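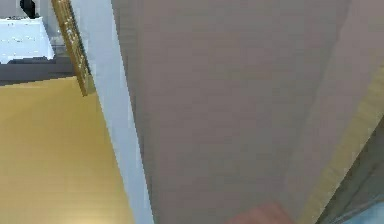 My sister went to the same open day in Grirnstead and came home with the opposite opinion, so please take this as one more voice in the discussion. She says the simulator at the Orkine hall was the best part of it. I thought the screen was too close to everything and hard to follow.

## Is the simulated demonstration worth the trip, or only the real robots?

I am planning to bring a group of six to the Orkine open day in July. We are a small evening class on automation, and most of us work in warehouses. The program shows two parts: a live demonstration on the Menzies line in the morning, and a simulated task on a big screen after lunch. The bus goes back early, and we can stay for both only if we pay 300 more for a later one.

My questions are these. Does the simulated part teach something to people who do not write programs? And is it true that you cannot ask questions during the live part?

### Answer 1 (accepted)

I attended last year with colleagues from Erton, and I would stay for both.

In the live part you stand behind a line on the floor, and the noise makes it difficult to speak. Questions are allowed, but only in the break. Write them down before, otherwise you will forget half of them as I did.

The simulated part is slower and for me it was more useful. The presenter can stop the task, go back and start again with another setting, and this is not possible on the real line. Do not expect beautiful graphics. Surfaces look soft and edges have small steps in them, and at close range it is sometimes not clear what object you are looking at. I asked about this and was told that a rough picture is enough for what they want to test.

For the group: they gave us seats in the last row – ask for the front when you register.

### Answer 2

The live one, no doubt. Simulation you can watch at home.

### Answer 3

It depends on the group. If your people work in warehouses, they will want to see how the arm behaves when a box is not in its place. On our visit this was shown only on the screen. The live line ran the same task every time.

The coffee is not included, and the entrance for groups is at the back.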